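Dandeo 20 Gloss Top Work Table, reviewed after 3 months

I bought this table for the back room where I do my sorting, gluing and general repair work. It replaced an old kitchen table with a top so scratched that small screws would settle into the grooves. I wanted something flat, pale and easy to wipe down, and the Dandeo was the cheapest one that came in the size I needed. I ordered it through Stoston and picked it up from their Clulport store.

Assembly took me most of an afternoon. The legs go on first, then the rail along the front, then the top drops in. The instructions show the rail going on last. Ignore that. If you leave it for the end you can't reach the inner bolts without lying on the floor. There are 17 bolts in the bag and I used all of them. The hex key in the box is soft and started to round off before I was done, so use your own.

The top itself is good. It is smooth, there is no texture to catch paper or cloth, and it sits level. I checked it with a long straightedge in both directions and found no dip. Wood glue peels off it once it has dried. Marker comes off with rubbing alcohol. I dropped a small hammer on it in the first week and can't find the spot now.

The color is listed as white. It isn't really, at least not in my room. It's a pale gray with a cool cast, and toward evening it goes a little blue. I don't mind this, but if you are trying to match white cabinets you should look at one in person first.

My main complaint is the shine. The finish is glossy enough that ceiling lights show up in it as hard white shapes, and a light at the wrong angle turns into a patch of glare that is tiring to look at for long. I ended up working with the overhead light off and a desk lamp on my left. A cutting mat would also fix it, but then you are covering up the surface you paid for.

It also shows everything. Smudges come up as soft gray streaks, and any speck of dirt stands out. For small parts this is a plus - I have found dropped springs in seconds. For keeping the place looking clean it is a chore. A damp microfiber cloth followed by a dry one works best. Spray cleaner left streaks every time I tried it.

The Ayele bench I looked at before this one has a matte top and a drawer, but it was a good deal more money and only came in a narrow size. If it came wider I might have gone that way.

I give the Dandeo 7 out of 10. I would buy it again for a room with side lighting. Under ceiling panels I'd pay more for a matte top.

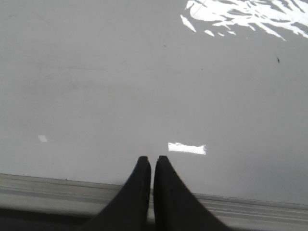 Reply from Marlow: I have the same table and had the same trouble with streaks. Warm water with one drop of dish soap got rid of most of them for me. Does yours wobble at all with the rail tightened all the way? Mine only stopped once I backed the end bolts off a quarter turn.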